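Hello again from Stinthorpe! I've been on a mission with the airing cupboard this month, and the towels went first. Tan ones, mostly – I bought far too many when Corville had its September sale. 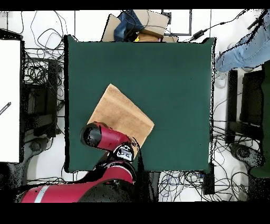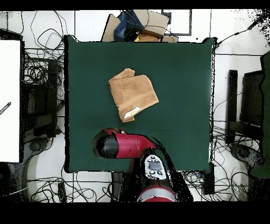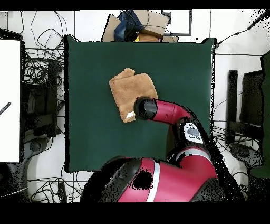
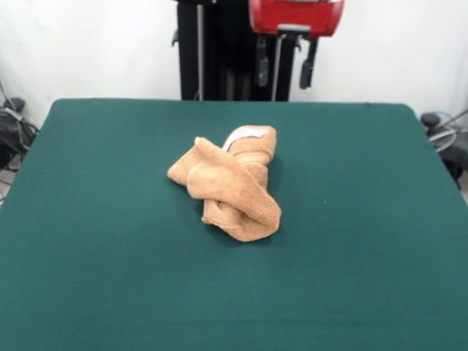 A tan towel on the green table, flat in the first one and bunched right up in the last.

I've tried seven ways of folding now (the cupboard shelf is only 11 inches deep, so it matters!) and I've settled on halves, then thirds, with the label tucked inside. Big bath sheets get rolled and live in the Muneo basket by the door. Anything gone scratchy is off to the dog rescue – two bags so far. Pillowcases next month, if I can face them. Do write in and tell me how you do yours.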